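Chapter 7
Grasp State Estimation from a Wrist View

7.1 Introduction

The planner described in Chapter 6 produces a path for the arm and a closing width for the fingers. It assumes that the object, once held, stays where the model says it is. For rigid boxes with printed faces the assumption is usually safe. For household goods it often fails, and the failure is rarely reported by the joint sensors, which measure the position of the fingers and know nothing of what lies between them.

This chapter deals with the software that closes that gap. A grasp state estimator takes the wrist camera stream and the finger positions as inputs, and returns three quantities: whether an object is held, its pose relative to the gripper, and a measure of confidence in that pose. The controller uses the first to decide whether to lift, the second to correct the placing path, and the third to choose a speed.

Throughout the chapter we use the Collo control stack, introduced in Chapter 2, with the Hegde estimator running as a separate process. The camera supplies images at 30 frames per second. The arm controller runs at 500 Hz. The two rates must be reconciled, and Section 7.4 gives a buffer scheme for doing so. Readers who skipped the material on time stamps in Section 3.5 should return to it first, as errors of a single frame are large enough to spoil the results.

7.2 Why the held object is hard to see

A camera close to the fingers has a good view of the workpiece and a poor view of everything else. Once the grasp closes, the fingers hide much of the outline. A contour method that needs the whole outline will then fit a smaller object, or none.

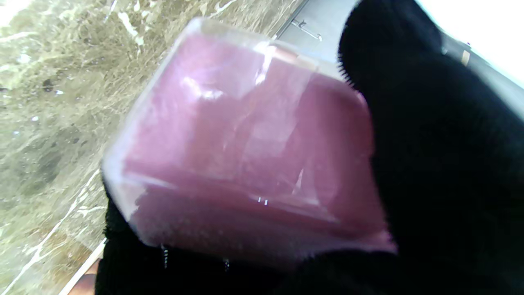
Clear packaging adds a second difficulty. The colour reaching the camera belongs mostly to the contents, while the surface in contact with the fingers is the shell. A segmenter trained on opaque goods tends to mark the contents and leave out the rim, so the estimated edge lies inside the true one. Highlights on the plastic make matters worse. They shift with the angle between lamp, surface and camera, and a feature tracker that locks on to one will report slip where there is none.

The background cannot be ignored either. Veined stone has strong straight edges, and these may score higher than the faint edge of a translucent wall. The Trarnemeck test set, used in the exercises, holds 253 labelled grasps, of which 20 are kept back for the final problem. Its labels mark the shell and the contents as separate regions. The distinction should be kept in any data the reader adds.

7.3 Notation

The gripper frame is written G and the object frame O. The pose of the object in the gripper frame is the transform from O to G, with the origin of G midway between the finger contact points. A mask is a set of pixels assigned to one region. We write M_s for the shell mask, M_c for the contents mask and M_f for the mask of the fingers, which is found by projecting the finger model into the image.

Pixels in M_f are treated as unknown in all that follows. They are not counted as background. The Flovham library follows the opposite convention in its default settings, and the flag must be changed before the listings in this chapter will run correctly.

Section 7.4 begins with the timing problem. Section 7.5 derives the pose update for a partly hidden outline, and Section 7.6 extends it to clear shells.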